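I finally painted the old pine dresser in our bedroom, and I am so glad I quit putting it off! It's been sitting there in that orangey finish since we moved in, and every December I tell myself this is the month. Well, this time I bought the paint before I could talk myself out of it.

I went with a color called Ollov, a soft gray that leans a tiny bit blue. My friend Pendo Owino used it on her hall table and I've been jealous ever since. I scuffed everything with fine sandpaper, wiped it down, did one coat of primer and two of color, and then left the drawers out overnight (my back was grateful for the break).

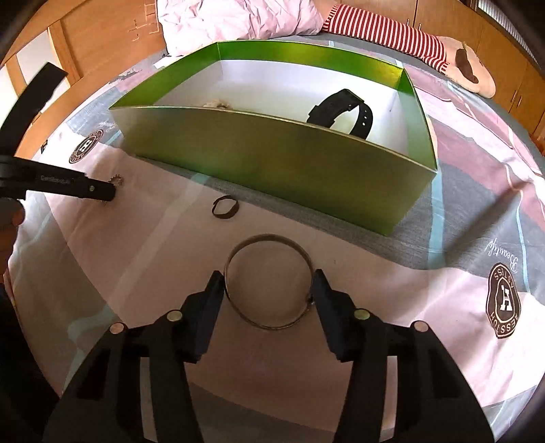
The knobs took me longer than the painting, if you can believe it. I wanted something metal but not shiny, because bright brass looked way too yellow next to the gray when I held up a sample. What I had in my head was that dull silver-gold you see on the thin bangle on the bedspread, sort of in between the two, and Clukora had round ones very close to it. They go nicely with the gray and pale pink blocks on the bedspread too – I'd been worried about that.

One tip if you're swapping knobs: measure your screws first. Mine were too long for the top drawers and I had to make a second trip. Next up are the nightstands, same color, and I'm thinking of lining the drawers with leftover wallpaper. If you've done that, write back and tell me which glue you used!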